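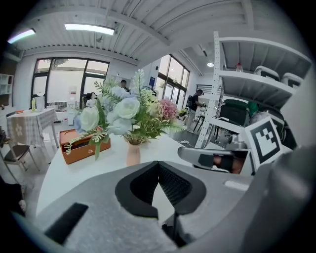

What happens to a village war memorial when the village is merged into another municipality?

The memorial stays where it is, but the duty to maintain it moves to the new municipality, along with whatever paperwork exists. In our case there was very little paperwork.

I spent most of August on the file for the Grindau memorial, and I am writing the procedure down while I still remember the order of the steps. Grindau stopped being a municipality of its own when it was joined to Divonetti. The stone is by the old road to Raju, on a strip of land that appears on the Divonetti map as road verge. It carries the names of 30 people from the village who died in the war, soldiers and civilians in a single list sorted by family name.

The first step was the land record. The verge was registered correctly, but the stone was missing from the register of protected monuments. It had been on the Grindau list, which was a typed sheet, and the sheet was never entered into the Divonetti system. An unlisted memorial can be moved during road work without a hearing. Road work on that stretch is planned, so the order of business was clear: get it listed first, argue about repairs afterward.

A listing request needs proof of the date the stone was put up, proof of who paid for it, and a full copy of the inscription. The date was easy, as it is cut into the base. For the payment I went to the district archive, where Iara Medina found the Grindau cash book. The stone was paid for by public collection, 1000 in the currency of the time, with the mason's receipt pasted in on the facing page. I had expected to find a veterans' association behind it. There was one, but it only paid for the wreaths.

The inscription took longer. Rizal Sitompul copied it on site and I compared his copy with the parish death register. We found 4 differences. In two of them the stone uses a short form of a first name, and I left those alone. In the third, the year of birth is off by one. The fourth is a family name that the register spells two ways on the same page – I have written to the family's relatives in Narovero and have no reply yet.

My view is that the request should reproduce the stone exactly, mistakes included, and put the corrections in an annex. Rizal would prefer to correct the text now and ask for the stone to be recut. He has a point about the birth year. But the listing protects an object as it stands, and a request that describes a different text will come back from the district office.

The council has also asked whether the annual ceremony could be combined with the one in Divonetti. That is a separate matter and needs a separate vote. The Grindau ceremony is at 11 in the morning, it is short, and the names are read aloud. At a joint ceremony they would not be, as the Divonetti program has no reading of names. I have asked for this to be recorded in the minutes.

The request goes in with two copies of each attachment. The office wants the map extract stamped, and an online printout is not accepted. I lost a morning to that.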